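Éloge du plan de travail vide
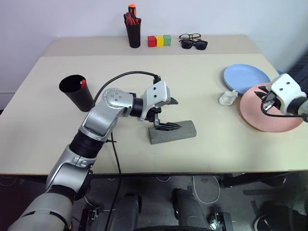 Je vais me fâcher avec la moitié de ma famille, tant pis : je trouve qu'on a beaucoup trop de choses dans nos cuisines. Depuis que j'ai emménagé à Trillport, dans un appartement où le plan de travail fait la taille d'une planche à repasser, je me suis mise à regarder les surfaces des autres. Chez ma mère, il faut déplacer le grille-pain pour ouvrir le pain, et déplacer le pain pour retrouver le couteau. Et moi, ce qui me fait envie maintenant, c'est un dessus de table beige clair, tout bête, de cette couleur qu'on prenait autrefois pour un manque d'imagination, avec un bloc gris posé un peu de travers dessus et la place de mettre ses coudes à côté. Le beige ne demande rien. On y étale sa pâte, on y lit son courrier, on passe un coup d'éponge et on n'en parle plus !

Je précise que je ne suis pas du tout quelqu'un d'ordonné. Mes placards sont une honte, et si vous ouvrez celui du bas à gauche, reculez. Mais un placard, ça se ferme. Une surface encombrée, on l'a sous les yeux du café du matin jusqu'à la tisane, et je suis persuadée que ça fatigue.

Le pire, ce sont les appareils qui ne font qu'une seule chose. J'ai possédé (j'ai honte) une machine Gusska à faire des gaufres en forme de cœur, achetée un mois d'avril où je devais m'ennuyer. Elle a servi 4 fois. Elle prenait la place d'une cocotte, elle se nettoyait à la brosse à dents, et les gaufres étaient molles. Je l'ai gardée des années parce qu'elle avait coûté cher, ce raisonnement idiot qui consiste à payer deux fois : une fois en argent, une fois en centimètres. Je l'ai finalement déposée à la ressourcerie de la rue Bickerstaff, où elle a retrouvé sur l'étagère une de ses sœurs, même modèle, même couleur. Il y avait aussi un coupe-œuf, un presse-ail électrique et une yaourtière à huit pots dont un seul manquait.

On me répond toujours la même chose : « Oui mais moi je cuisine. » Eh bien moi aussi ! Je cuisine même plus qu'avant. Quand il faut dégager un coin avant d'éplucher une carotte, on commande une pizza, je le sais, je l'ai fait pendant dix hivers. Maintenant je pose la planche, le couteau, et c'est parti, j'ai déjà les oignons dans la poêle avant d'avoir eu le temps de me trouver une excuse.

Là où je ne suis pas d'accord avec les magazines, c'est sur la façon d'y arriver. J'en ai feuilleté un chez le dentiste qui vantait les rangements Etham, des boîtes assorties avec des étiquettes assorties, et il y en avait pour jusqu'à 900 euros la cuisine complète. Acheter des boîtes pour ranger ce qu'on a acheté en trop, il fallait oser. Et puis des pâtes transvasées dans un bocal, ce sont des pâtes dont on ne connaît plus le temps de cuisson. Je garde mes paquets, fermés avec une pince à linge.

Ma méthode, si on peut appeler ça comme ça, c'est un carton dans l'entrée. Tout ce qui traîne sur le plan de travail y va le soir, et on reprend ce dont on a besoin. Ce qui est encore au fond à la fin du mois part à la cave ou chez quelqu'un. J'ai repris la bouilloire le lendemain matin, en chaussettes, de mauvaise humeur. La balance est revenue aussi. Le robinet à vin, non.

Ma mère, elle, a essayé deux jours, puis elle a remis le grille-pain à sa place, devant le pain. Elle dit que chez moi on dirait que je viens d'être cambriolée.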